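Two weeks with the Losta hand-held grippers

Posted September 18, 2023

I rented a pair of Losta hand-held grippers to see if they would work for a side project. The idea is simple enough. You hold one in each hand, do ordinary chores with them, and the recordings get turned into training data for a robot arm. Losta sells the kit outright or rents it by the two-week block, and I took the rental, which was 14 days from the day it arrived.

The kit came in a hard case with two grippers, two chargers, a spare set of finger pads and a printed card with a link to the manual. The manual is short. It covers charging, pairing and calibration, and then it stops. There is nothing in it about how to plan a session, so I lost most of the first day working that out.

Setup took me 11 minutes the second time I did it. The first time took a lot longer because I skipped the step where you open and close each gripper fully before pairing. The app lets you go ahead without it and then marks every recording as invalid. A warning there would help.

I did all my recording at home, on tables that were already in use, with things I had in the kitchen. Losta suggests changing the background often, and I followed that. Cups, jars and paper baking cups made up most of my list. Standing things up, tipping them over, moving them from one side to the other.

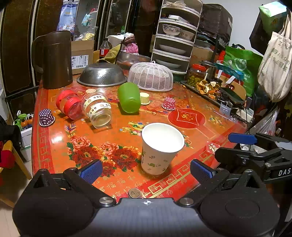 Atinga wrote under my first post on this kit that the pads were the weak point on the set they rented, and that glass jars slid out unless you closed the fingers a good deal harder than felt right. They went back to picking jars up by the lid and got on better with it.

I had some of the same trouble, though less of it. A jar lying on its side is the worst case, because the fingers want to push it away before they get hold of it. Coming down from straight above worked better for me than coming in at an angle. Paper cups are the opposite problem. It is very easy to crush one, and there is no real feel through the handle to tell you how hard you are squeezing. I went through a good part of a sleeve of cups before I got used to it.

By the end I had 144 usable recordings. I threw out plenty more, mostly for my own mistakes, such as starting to move before the tone sounded. Upload was slow but it never failed on me. The files come back the next morning with a pass or fail next to each one — no reason given for the fails, so you have to guess.

Weight is fine for short sessions. After an hour my wrists were sore, the left one more than the right. The triggers are the same on both grippers, and I think the left could use a lighter spring for people who are right-handed.

I also looked at the Jetley kit before I chose this one. It costs less to rent, but you get one gripper and the pads are not replaceable. For anything that takes two hands, such as holding a jar and turning the lid, that rules it out. If you only want to record simple picks, it may be all you need.

Support was decent. I wrote in twice and got an answer both times, once within the hour. The return label was already in the case.

Would I rent it again? Yes, for a planned project with a written list of tasks ready before the case is opened. I would not buy it at the current price. Losta says new pads are due in December, and I may take another block then and run the jars again.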